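Informe de proyecto: evaluación del kit de dos brazos Jarnildale para un taller de robótica

Autor: Custódio Carrilho
Tutora: Leonilde Barreto

1. Motivo del trabajo

El taller de robótica de Fonville quiere ofrecer un curso de manipulación para principiantes, y me pidieron probar un kit antes de la compra. El kit elegido es el Jarnildale, que distribuye la empresa Cunha. El precio es de 1.000 euros por brazo, sin contar la mesa ni el ordenador. Mi tarea era responder a una pregunta sencilla: ¿puede un alumno sin experiencia mover objetos de uso diario con este material?

2. Montaje

El manual está en inglés y en portugués. La parte mecánica está bien explicada; la parte de los cables, menos. En la página 19 el orden de conexión del brazo derecho no coincide con las etiquetas de la bolsa, y por este error perdí una tarde. Después de escribir a Cunha recibí una hoja corregida, que adjunto en el anexo. La calibración se hace desde el programa y no presenta dificultad.

3. Prueba de agarre

Para la prueba usé una lata de bebida y dos vasos de plástico, uno verde azulado claro y otro rosa. Los vasos quedan al fondo de la mesa y el centro se deja libre para trabajar. Los dedos de las pinzas son azules y tienen la cara interior dentada. Con la lata, los dedos aprietan por los lados, de manera que la tapa se mantiene a la vista y el alumno puede comprobar si está derecha.
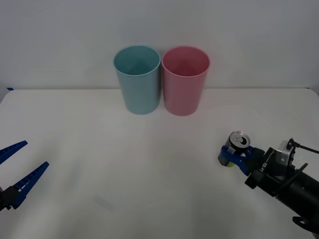 Leonilde Barreto opina que el dentado es buena idea para latas, pero que para un curso largo habría que pedir a Cunha el precio de los dedos de repuesto, y que este dato debería aparecer en el informe aunque no sea favorable. También pregunta si el programa permite limitar la fuerza de cada brazo por separado.

Sobre lo primero, Cunha vende los dedos solamente en juegos completos. No he conseguido un precio por escrito. Sobre lo segundo, sí es posible: cada brazo tiene su propio límite, pero la opción se encuentra en el menú avanzado y un principiante no la buscará allí. Propongo dejarla fijada por el profesor al comienzo de la clase.

4. Comparación

En el taller de Parkley trabajan con un kit de un solo brazo. Es más barato y ocupa menos sitio, pero no permite practicar tareas en las que un brazo espera al otro, y esta parte es la que más interesa en nuestro curso.

5. Valoración

Recomiendo la compra de un kit, con la condición de que el distribuidor entregue el manual corregido. Queda pendiente repetir la prueba con objetos más blandos, que pienso hacer en marzo si el aula está disponible.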